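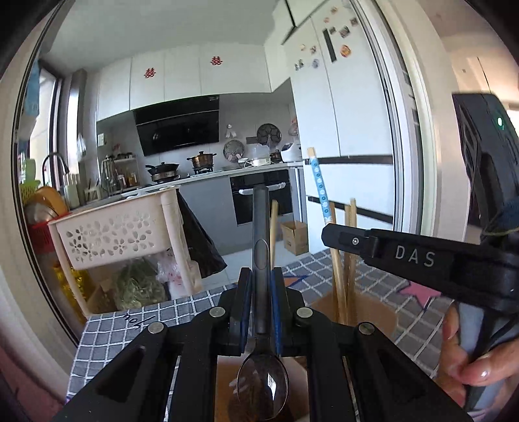
Blog > Opinion > Robots at home

Filed under: Teaching machines, Kitchen table

Let the spoon be boring

My brother-in-law Witold Tomaszewski thinks showing a robot how to do things by hand is a dead end. He said so in July over a very long lunch, and he's said it again since, so I'm going to argue with him where he can't interrupt me.

His case goes like this. You pick up a gripper with a handle, you grab a spoon, you put it somewhere, and you do that again until your wrist hurts. A grown adult, he says, moving cutlery at toddler speed! Wouldn't it be smarter to write the rules down once?

Well, I've tried writing the rules down. I spent 13 evenings on a little project called Drusoleo, trying to spell out how to pick up a spoon, and I gave up at the part where the handle is skinny and the bowl wants to swing around. My hand knows what to do about that. I don't, or at least I can't type it.
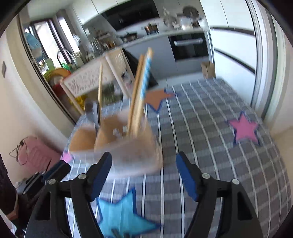

2 min read

What I like about doing it by hand is that you bring your own house into it. A checked tablecloth, paper stars lying around, sticks and a striped straw standing up in a clear container with the kitchen going on behind. A rule-writer would clear all that away first. I'd leave every bit of it, because I've never once cooked dinner on a bare white table (and I doubt Witold has either).

Now, he does have a point about sloppiness. My friend Dariusz Ostrowski kept 31 of his first 80 tries and threw out the rest, mostly for rushing. You start thinking about lunch and your hand gets lazy, and a lazy grab goes into the pile looking just like a good one. I'd much rather have a short pile from somebody paying attention.

I'm less sold on remote control, I'll admit. Joysticks make me drive the arm like a rental car, all tiny corrections and panic. With a gripper in my fist I just reach. Maybe that's my age talking, and for anything heavy or hot I'd happily take the joystick and stand well back.

But for spoons? Give me the handle. Witold is welcome to come over and write his rules at the other end of the table. I'll make the soup.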